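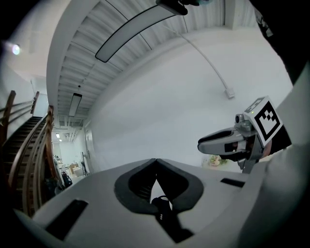 How often should a wooden stair handrail be cleaned, and what should you use on it?

Wipe it with a damp cloth once a week if the stairs get regular use, and wash it with mild dish soap and warm water every 3 months. Skip anything with ammonia or bleach in it. Both will dull a varnished rail.

The rest of this page covers the longer wash, plus the treads and the lights over the stairs, which are easiest to do on the same morning.

What you need

A bucket of warm water
Dish soap
2 microfiber cloths, one for washing and one for drying
A soft toothbrush
A vacuum with a brush attachment
An extendable duster
A small piece of candle wax or a felt pad, if a rail post squeaks

Start at the top

Turn off the lights and let them cool. Run the duster along the top of any hanging fixture first, then along the sides. Long fixtures hold more dust than you would expect on the upper edge. If a diffuser is yellowed or greasy, wipe it with a barely damp cloth and dry it right away. Don't pull on the cord to bring a fixture closer, and don't stand a stepladder on the stairs. If the duster doesn't reach, leave that one for someone with the right ladder.

Wash the handrail

Put a few drops of soap in the bucket. Wring the cloth until it no longer drips. Work from the upper landing down, a short section at a time, and dry each section before moving on.

Curved rails need a little more care. Wrap the cloth all the way around and follow the bend, so the underside gets cleaned too. Most of the grime is on the underside, where fingers curl around. Use the toothbrush where the rail meets a post.

If the rail still feels sticky after it dries, wash that section again with fresh water. Stickiness that comes back within a week usually means the finish is breaking down, and the rail needs a light sanding and a new coat.

Check the posts

Hold each post near the top and push gently from side to side. It should not move. A post that shifts should be tightened at the base before anyone leans on it. For a squeak with no movement, rub wax into the joint.

Clean the treads

Vacuum from the top step down, getting into the back corners. Dark treads show footprints and dried water spots, so go over them with a damp cloth and follow with a dry one. Don't use furniture polish or oil soap on treads. It makes them slippery.

Keep people off the stairs until the treads are fully dry. Pick up any bags or shoes left near the bottom step while you wait, and vacuum the floor there last.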